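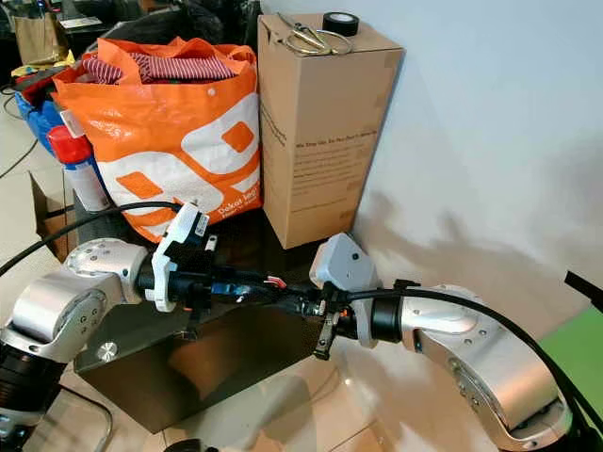
Cable routing has been the weakest page in our practice notes since the first version, and I'm so glad somebody finally picked a fight over it! The current text says cables should be "tidy," and you could hold almost anything up against that and call it a pass. Look at the wrists with the arms brought in toward each other like this: black cables and connectors bunched in the gap, the bright blue one right in the middle of it, and one long loop arching over the left arm on its way to the white gripper mount. Is that tidy? One of us would say yes and the next would say no, and both would be following the notes. So I want draft 2 to say something a person can check with a tape measure before the arms get power.

Quoting the earlier message so we're all on the same text:

> I have read the cable page from the Umatstead notes three times and
> still can't tell my students what to do. "Keep cables tidy and clear
> of moving parts" is fine for one arm bolted to a bench. With two arms
> working over the same table, the other arm IS the moving part, and so
> is whatever it is carrying. We tied ours down tight after reading the
> page and then pulled a connector the first time the wrist went to its
> limit. So now we leave slack, and the slack swings around.
>
> Also, the page on clearing the table only talks about people and
> hands. What about tools? Somebody always leaves something out.
>
> Could the list agree on a number? Even a bad number would help.

I love "even a bad number would help." Here is my try, and please pull it apart.

Slack. Move each joint by hand (or at the slowest speed your controller has) through everything the task needs, plus a bit. The cable must never go tight. At the pose where it is loosest, no loop should stand more than 300 mm off the arm. If you can't meet both of those, the clip points are in the wrong place, and adding more ties won't fix it.

Crossing. Bring both wrists to the closest point the task allows and stop there. No cable from one arm may lie between the fingers of the other, or hang where closing the fingers would catch it. Do this with the grippers open and again with them closed. It takes a minute and I have found more trouble this way than with any other check we do, it's great.

Connectors. Anything that plugs in near the wrist gets strain relief on both sides of the plug. Our Helletti clips have held up nicely, though a strip of hook-and-loop does the job too. Look at them again every 1000 cycles, or whenever the arm has bumped something, whichever comes first.

Labels. Mark both ends of every cable with the same tag. I know, I know. Do it anyway.

Now for the table. The bag job we use for practice (soft goods in a floppy shopping bag, beside a tall box) is a wonderful teacher, since cloth and handles both love to snag. It also shows how easy it is to treat the top of a box as a shelf.
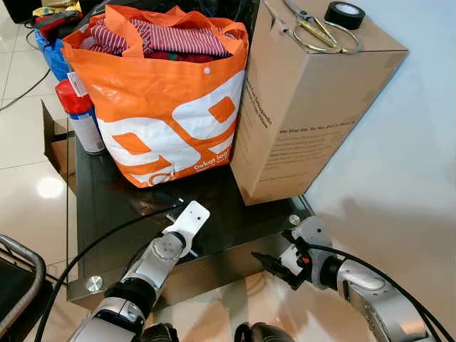
Does a tool have to come off the table if it isn't part of the task?

Any tool with a blade or a point comes off before power goes on, even if it sits outside the planned path. Blunt items may stay if they are written on the task sheet.

I'd put that in the notes as rule 16, right after the one on the stop button, and I'd add that the top of any object on the table counts as the table. Cans under pressure should get their own line. My suggestion is that they come off every time unless the can itself is the thing being handled, and then only an empty one.

Two things I haven't settled. The Yao adapter plates put the plug on the outside of the wrist, so the 300 mm limit may be too generous there. And the Brustitar bench sheet measures slack along the cable where I measure it away from the arm. Theirs is easier with the arm parked, mine is easier with the arm moving. I could be talked into either one if somebody will write it up clearly!

What I'd like back from everyone by the end of May: try the crossing check on your own setup, write down the pose where it failed (or the closest one if it passed), and say whether you had to move a clip or change the task. A short reply is plenty. If your arms are a different size from ours, please say so at the top, as the loop limit will probably need to scale.

I'll fold the replies into one page and post it for a last look before it replaces the old text.

Comments

Ran the crossing check before lunch. Failed with the grippers closed, passed with them open, which I would never have guessed. Moved one clip toward the elbow and it's fine now.

Please keep the by-hand option in the slack rule. Some of us have arms that can't be moved by hand with the brakes on, so "or slowest speed" needs to stay too.

Vote for measuring away from the arm. Along the cable tells me nothing about what it can hook.

Is there a printable version of the bench sheet?

Contact the list owner | © Umatstead Practice List | Back to top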